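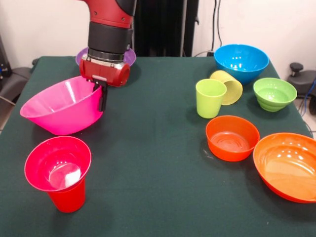
Figure 4.1 Plastic bowls and cups on a cloth-covered table.

Chapter 4
Sorting and Stacking Tableware

Every kitchen that feeds a group has to deal with the same job several times a day. Dishes come back to a table or counter in no order, and someone has to turn them into stacks that fit on a shelf. In Figure 4.1 the pieces differ in color, depth and width, and one of the cups lies on its side. A small white piece of something like tissue or cloth is still in the bottom of the red cup. Scraps of this kind should come out before any stacking begins.

This chapter deals with light plastic tableware, the kind used in school lunchrooms, day camps and picnic kitchens. Heavier ware is covered in Chapter 5.

Plastic bowls are easy to carry and hard to break, but they slide, tip and stick together. Two bowls with the same rim may not nest if one has stepped sides and the other is smooth. A deep bowl set into a shallow one makes a stack that leans. Color is a poor guide to size – sort by shape first, and use color only when a set is color-coded.

The lunchroom at Jollport, which we will follow through this part of the book, serves 127 meals on a normal Friday. Its shelves are 60 centimeters deep, and the rule there is no more than 10 bowls to a stack. The kitchen at Brernero uses the same bowls but stores them in bins, with different results. Both are compared in Section 4.3.

After reading this chapter, you should be able to:

Clear and check a piece before it is stacked
Group bowls, plates and cups by rim, depth and wall shape
Build a stack that stands without support
Plan shelf space for a given number of place settings

Key terms: nesting, rim width, stepped wall, stack height, place setting

4.1 Clearing the Table

Begin with the cups. They tip more easily than bowls, and a cup on its side can roll when its neighbors are moved. Stand each one up, look inside and empty it.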